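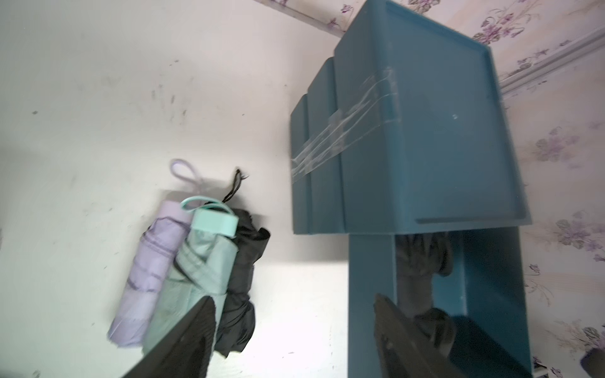

Lavender, mint and black, laid out on the white surface for sorting. The black one still needs rolling.

Last updated: May

Folding umbrellas: keeping them, rolling them, letting them go

A compact umbrella is a marvellous thing for the first week. It has its little sleeve, its pleats are crisp and it fits in a coat pocket. Then it rains, you stuff it in a bag like a used tissue, and from then on it lives at the bottom of the hall cupboard with the others. Ours had reached the stage where opening the door released one on to your foot.

Get them all out first. Bags, car, coat pockets, the back of the desk at work. Put them on a table you can wipe, as old umbrellas shed a surprising amount of grit.

Drying. Open, on the floor of the bath, overnight. Half open will do if the bath is small. Don't hang them over a radiator unless you enjoy the smell of warm tent. Superstitious relatives can be told it doesn't count in a bathroom.

Rolling. Close the umbrella but leave the strap undone. Hold it by the handle, tip down, and give it a shake. Pull each panel out flat between finger and thumb, lay them all the same way round, then wrap them about the shaft, turning the handle with your other hand. Work towards the strap side or you'll have to start again. I have had to start again more times than I'd like to print. Done well, you get a neat parcel with the pleats lying in tidy lines. Done badly, you get a bat.

Frayed loops. The cord on a cheap umbrella goes long before the ribs do. Trim the loose strands, dab the end with clear nail varnish and leave it to set. If the cord has gone altogether, a bootlace does the job – knot it twice and push the knot inside the cap, if the cap unscrews.

Marks on a white table. Black scuffs usually come off with bicarbonate of soda on a damp cloth. Try a corner first. The ones that don't come off are now part of the table.

Storing. Hooks beat baskets. A basket is just a smaller cupboard to lose things in. We use a Betancur rail inside the door, hung by the loops, palest colours nearest the hinge where muddy coats don't reach.

How many to keep? One per person and one to lend. The lending one should be the ugliest you own, and you should say goodbye to it properly.

Thanks to Nayeli Sánchez for the bootlace.

Related tips
Getting mud off a pushchair
Hall cupboards: 8 things to take out today
Odd gloves and what to do with them
Re-proofing a raincoat
Squeaky coat hooks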